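Paper, Tape and Foam Blocks: A Sorting Table in Fliltelside

By the Madeo staff
July

The woman who runs the workroom at Orkico has covered the same table more times than she can remember. She buys brown kraft paper by the roll, cuts a length that overhangs at both ends, and pulls it tight before she tapes anything down. Then she lays out the grid.

"I used to draw it in pencil," she said when we met in Fliltelside one morning. "You couldn't see the pencil from where people sit. So I went to tape, and I've stayed with tape."

She tried white first, then yellow, and settled on dark blue. White showed every fingerprint. Yellow looked fine in the morning and washed out by four in the afternoon, when the light comes in low. The blue is easy to see on brown paper at any hour, and it peels up without taking much of the surface with it.

Orkico makes and tests tabletop activities: sorting games, stacking games, simple puzzles that ask you to move a piece from one square to another. The pieces are foam, mostly cubes. The company's main order at the moment is a boxed set called Partington, and most of the blocks lying around the workroom belong to it.

She does the layout herself, by eye, with one long ruler. She marks the ends of each line, sticks the tape down at one end and walks it across.

"If you stop in the middle, you get a kink," she said. "If you stretch it, it creeps back overnight and lifts. You want to lay it down with no pull at all. I tell people to look at the far mark and not at their hands."

The squares don't have to be perfect, and hers aren't. She measures the first row and the first column, and after that she trusts the ruler. Where two strips cross she presses down with a thumbnail. Little ends of tape get left behind at the crossings sometimes, and she has stopped trimming them all.

"I had a knife out for that once and went through the paper," she said. "That was a whole new sheet. I leave them now."
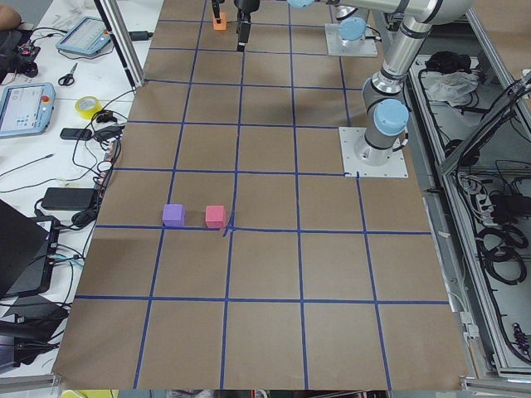
Word count: 742 | Reading time: 4 minutes

The purple and pink blocks are two she uses a lot. She likes a pair that are close in size and far enough apart in color that no one has to ask which is which. An early version of the set had a red and an orange that people mixed up all the time, and she pushed to have one of them changed.

She is particular about the foam as well. The first supplier sent blocks with sharp edges, which looked good in the box and got ragged after a few weeks of handling. The ones she orders now have softened edges and a dull finish. Shiny blocks were a nuisance under the overhead lights.

"Foam is quiet," she said. "That's half the reason. We had wood in here for a year and I went home with a headache."

The last delivery was 2,218 blocks. She checked them over two afternoons and put 46 aside, most of them with a dent or a nick on one corner. The dented ones go in a bin under the bench and get used for trying out new layouts — she doesn't like throwing them away.

A sheet of paper lasts as long as it stays flat. Damp weather is hard on it. So are coffee cups, which are not allowed on the table but turn up there anyway. When a sheet starts to ripple, a block set down near a ripple will lean, and then it's time for a new one. She keeps the old tape positions marked on the table edge, so the new grid lands where the last one did.

We asked whether a printed mat would be easier. She has been asked that before.

"It would be, until I wanted a different square," she said. "I change the size whenever the blocks change. With tape that's an hour. With a printed mat I'm waiting on a printer and paying for it."

She has thought about a painted tabletop too, and decided against it for the same reason. The roll of paper stays on its hook by the door.

For anyone setting up a table at home, she suggests starting small, with a sheet of paper no bigger than a place mat and squares about twice as wide as the block. Wipe the table first. Tape the corners of the paper down before you do any lines, and do all the lines in one direction before you turn and do the others.

She had a new length of paper to cut after lunch, and we left her to it.

Comments (3)

tapeandtwine: What width of tape is she using? I tried this with the wide kind and it ate up half of every square.

Grandma of four: We did this on the dining table with a grocery bag cut open. The seams are a pain but it works. Agree about the foam, my ears thank you.

mld_46: I iron my kraft paper on low before I put it down. Takes the curl right out of it.

Recent on Madeo
Storing paper rolls without crushing the ends
Which foam holds its shape? We tried five
A visit to the Fliltelside button shop
Partington: first look inside the box
Workbench heights, and why ours was wrong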